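Two arms, one box, and a lot of laundry

2021-10-17

So the folding rig is finally alive! Killian Hervieu and I have been at this since July in the back of the Guvetgate workshop, and I've spent way too much of that time with a crimping tool in my hand. 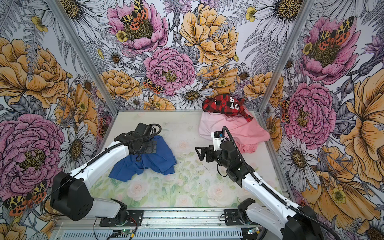 The wiring was my job, and I redid the whole harness 2 times. My first version had the cables snagging every time an elbow bent, so now there's a black ribbed sleeve along the right arm and I left plenty of slack at the wrist. The little green boards still just sit out on the front rail (covers are on the list, I swear).

Grabbing a shirt near the collar is our current favorite move.
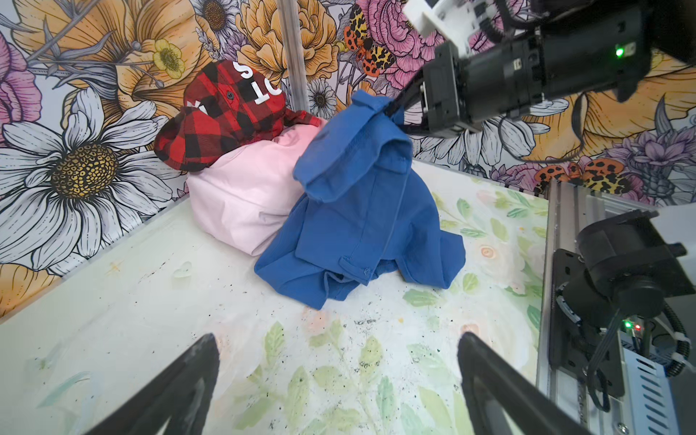 Blue shirt, pinched up near the collar.

Lindsay Harawira talked me into slowing everything down to 80 percent speed, and she was right, it's so much easier to watch what the grippers are doing. 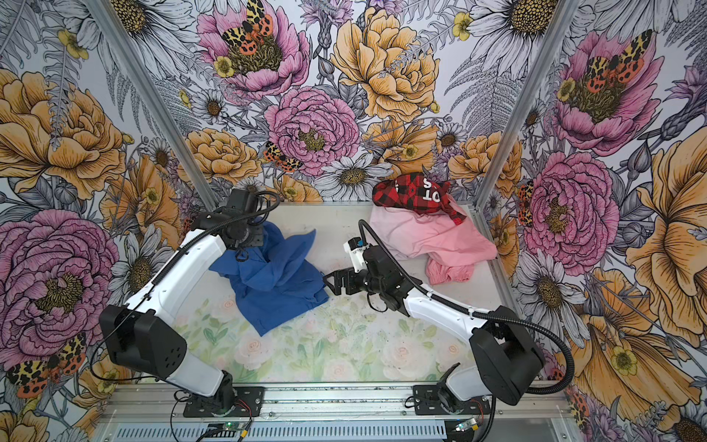
Left arm on the blue shirt, pink and plaid in the back.

Next up is the wrist view. I want the picking code to find an edge by itself – right now I'm steering it, and after 13 evenings my thumbs are sore. I also need to wipe that floor down before I tune anything.

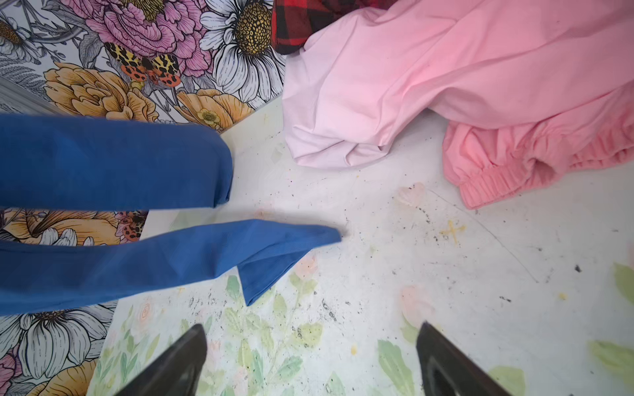 Killian thinks a plain hem is the easiest edge to start with and I'm going with that. More when I've got code worth showing!

Recent posts
Crimping for people with no patience
Mindau, my first gripper
Why I gave up on the Boyer mount
Plusix power supply notes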